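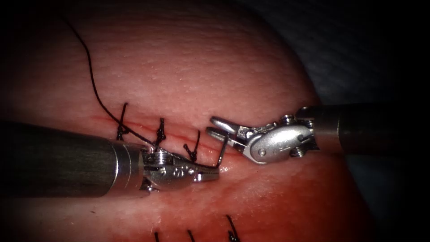
Natalie Sedgwick thinks the checklist is too short. She told me so before I had my coat off, and she had a copy with her, folded in four, with her own additions running up the margin in green ink. Her complaint was that a surgeon could meet every item on it and still tie a bad knot.

The checklist in question belongs to the Hartley code, a voluntary set of rules for robotic suturing that has been making its way through training centers since last October. It has 25 items. You can read it in the time it takes to drink a cup of coffee, and a good many hospital managers seem to have done just that and signed.

I have no quarrel with rules. Suturing with a robot is fussy work. The surgeon sits away from the table and moves two small instruments through hand controls, often with little or no sense of how hard the thread is being pulled. Passing a curved needle from one set of jaws to the other is the sort of thing trainees do over and over on practice pads before they are allowed near a patient. If somebody wants to write down what a decent pass looks like, fine.

What bothers me is how much of the code is about paper. Of the 25 items, only 8 deal with anything the instruments do. The rest cover sign-offs, storage of records, the wording of certificates and who may stand in for whom at an assessment. Item 14 gives the approved format for a trainee's initials. There is no item on what to do when a thread frays.

Declan Whitlock helped draft it and defends it cheerfully. Records matter, he says, and he's right about that much. Before Hartley, two centers an hour apart could both call a trainee "competent" and mean completely different things. At Nudville, where he teaches, a trainee used to pass by finishing a row of stitches before the bell. Now each stitch is scored for spacing, for the bite on each side of the cut, and for whether the knot holds under a fixed pull.

That's progress. But ask how the fixed pull was chosen and the answer gets foggy. Whitlock told me the drafting group "settled on a figure everyone could live with." I asked whether anyone had compared it with how wounds do in real patients. He said that would be a matter for the second edition.

The automation section is worse. Hartley sets out 2 levels of machine help: "assisted," where software steadies or limits the surgeon's movements, and "supervised," where software carries out a step while a person watches. The code says the person supervising must be "ready to intervene." It doesn't say how fast, or how anyone would test it. Annatjie Naidoo, who has spent much of her career studying operators who watch machines, laughed out loud when I read her the phrase over the phone.

"Ready compared to what?" she said. "People watching something go well get slow. You can't fix that by telling them to be ready."

Her suggestion is plain enough. Spring a fault on the supervisor during practice, without warning, and time the response. Do it late in the session, when attention is sagging. She offered to write this up for the drafting group and was thanked for her interest.

Then there is Kover, a product that promises to score suturing from video and spit out a Hartley report at the end. Cyril Gosling, who runs training at Etordale, tried it for a term. He fed it 1694 clips of practice stitches and had his own instructors mark the same ones blind. He won't give me the full results until he has checked them, which I respect, but he did say the software and the instructors parted ways most often on knots that looked tidy and slipped when pulled. A camera can't feel a slipping knot, and a supervisor going by the video alone has the same problem.

Gosling still uses the code. He just doesn't treat a pass as the end of anything. His trainees come back after a gap and repeat the whole exercise cold, and he keeps both scores. The code doesn't ask for the second one.

Sedgwick's green-ink version runs to three pages and would, I suspect, be signed by far fewer managers. It wants knots pulled by hand by someone who didn't teach the trainee. It wants the needle passes watched from start to finish, dropped ones included. She has sent it to the drafting group twice. The second time she got a form letter confirming that her comments had been logged under item 19, record keeping.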